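# USB flash drive

A USB flash drive (also thumb drive, memory stick, or just "the stick" in my house) is a small storage device with a memory chip at one end and a plug at the other. I keep the entry for these in our Losel household wiki, and I've been rewriting it on and off since May, mostly because Dwight Sutherland keeps emailing me corrections.

## Parts and shapes

Inside there's a little circuit board, a flash memory chip and a controller chip that does the talking. The outside is where makers get to have fun, and I love that part! You'll meet drives with a pull-off cap, drives with a slider, and swivel drives, where a cover turns on a pin to hide the plug (I've never lost a swivel cover, and I've lost plenty of caps).
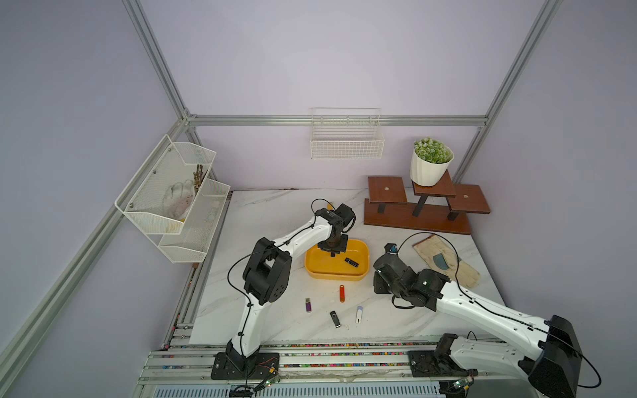 Color is how I tell mine apart, and I'd tell anyone with more than two of them to do the same. Black is the trouble color, as everybody's first drive seems to be black and so is everybody's second. An orange one or a purple one you can find across a table, and so can your kids, and a white one with a blue cap is nearly as good. I like a tray for the one I'm working on, too – a black drive in a yellow tray is very hard to overlook, while the black swivel kind left out on the table is exactly what ends up in a coat pocket.

## Sorting and labeling

Ánh Ninh got me into labels. She has 51 drives and writes a number on each one, then keeps a list of what's on it. Mine is a looser system: one color for photos, one for school stuff, one for things I'm handing to somebody else. My photo drive held 2725 files last time I looked, plus over 697 duplicates I still haven't dealt with (sorry, Dwight).

## Care

Eject before you pull it out. Keep the plug covered if there's a cover, and don't make a flash drive your only copy of anything, as the memory wears with rewriting and can lose its charge after years in a drawer.

See also: *Memory card*, *External hard drive*, *Junk drawer*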